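Sikby Grasp Simulation Package
Product page, research edition

Overview

Sikby is a simulation package for the study of robotic grasping in furnished indoor rooms. It was developed at the Vaughan laboratory under the direction of Ama Tetteh and is supplied to universities and research departments under an annual license. The current release is dated May 23, 2021.

Contents of the package

Room library: 211 interiors, including tiled rooms, hallways and kitchens
Object library: 353 items, with a separate group of long, thin objects
Gripper model: parallel jaw, two fingers, adjustable opening
Viewpoint: wrist camera, rendered at each control step
Episode recorder and playback tool

Research method

The package was built to test one question: whether a grasping policy trained only on rendered wrist views can line up with a slender object held at an angle. Earlier work at Vaughan had used short, upright objects, and the policies it produced did poorly when the object was tilted.

The method, proposed by Janaka Mridha, is named Furnska. It divides each attempt into 2 stages. In the first, the gripper moves until its open jaws face the near end of the object. In the second, the policy corrects the remaining sideways error and then closes the fingers. Lighting, wall finish and object texture are changed between episodes, so that the policy cannot rely on a familiar background.

Each trained policy is tested on 500 episodes in rooms withheld from training. Results are reported by stage - a failure to line up is recorded separately from a failure to hold.

Approach to a slanted rod

An olive-green rod slants down toward the open jaws, its rounded tip just above and between the two fingers. Dark surroundings such as the surface behind the rod are included in the test rooms together with patterned ones, such as brown square tile.

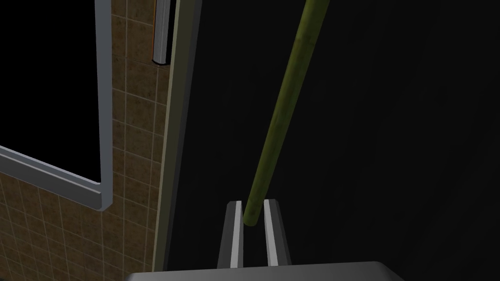
System requirements

A workstation with a dedicated graphics card is required. Training may be run on a shared cluster. The Brotamberg scheduler is supported, and a sample job file is provided.

Licensing

Licenses are issued to institutions only. Requests should name the responsible researcher and the intended use. Licenses issued before April remain valid for the current release.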